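4.2 Coordination of the two arms near contact

The planner treats the two arms as a single system only when their grippers are close to one another. Elsewhere each arm follows its own path, and a shared clock keeps the two in step. This split was first proposed by Cabello and Semeniuk for the Sirgate controller and was kept in Skikutton with small changes. The distance at which joint planning begins is set once per object class and is not adjusted during a run.

Headphones were placed in the most difficult class. The band and the ear cushions can turn against each other, so the pose estimated before the grasp is often out of date once the first gripper has closed. The perception module therefore gives more weight to the wrist cameras as the grippers draw together, and less to the fixed view, in which the arms tend to hide the object. Figure 4 shows both grippers at a pair of headphones, with a camera carried on each wrist.

The training set for this class holds 1,538 episodes, of which 702 include a phase of joint planning. Episodes were labelled by Ofori and checked by Žukauskas using the Yurchenko annotation tool. Any episode in which the two labels differed was sent back for a second reading. The policy was then trained for nearly 1,000 passes over the data, with the same settings as in Section 3.

Figure 4. Two-arm handling of headphones on the enclosed work surface.

Collision checks run at every control step and cover the arm links, the grippers and the wrist cameras. Cable conduits are not modelled; a fixed margin is added to each link in their place. 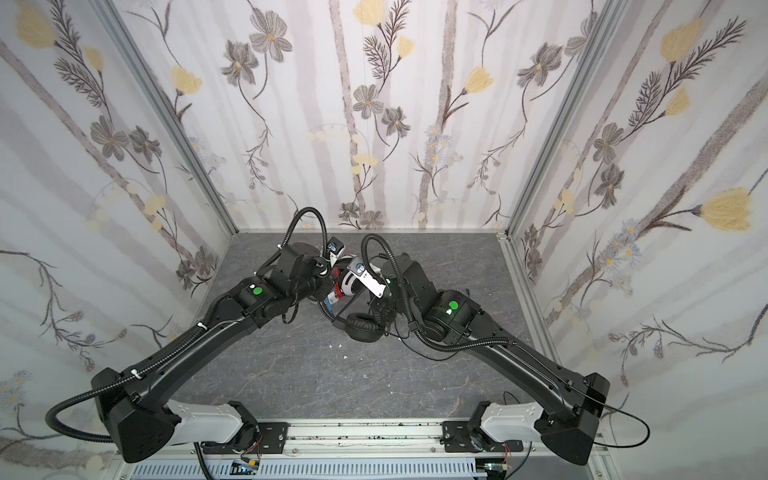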